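Home | News | Teams | Calendar | Sponsors | Contact

FOR RELEASE IN APRIL

Urkbridge students teach robot arm to arrange tulips

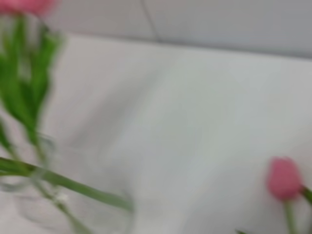

What the club is doing

URKBRIDGE - The Urkbridge High robotics club is going to the Simanley Student Automation Challenge with a flower job. Pink tulips, a clear glass vase, a white table. The arm has to pick up each stem and put it in the vase without crushing it. Time limit, 10 minutes.

Clear glass is the hard part, says team captain Capucine Leclerc. "It hardly shows up on camera. Leaves get in front of it too. We had 152 practice runs by spring break and we're still changing the approach angle."

Software is by Leclerc and Mathis Carré, both juniors. Gaëtan Guillot built the wrist mount, now on it's second version. Coach is Irén Lengyel, who teaches physics.

Support

Collet Florist is giving the stems. Parts cost $756, paid for from the fall bake sale and a grant from Nuvero. More tulips welcome, any color, closed buds prefered.

Open practice

Families and press can come watch in the shop room, 4 p.m. to 6 p.m. Use the side door. Please no flash near the arm.

Contact: Jérémie Pichon, club parent liaison, through the school office. Interviews with students by request, parent permission needed.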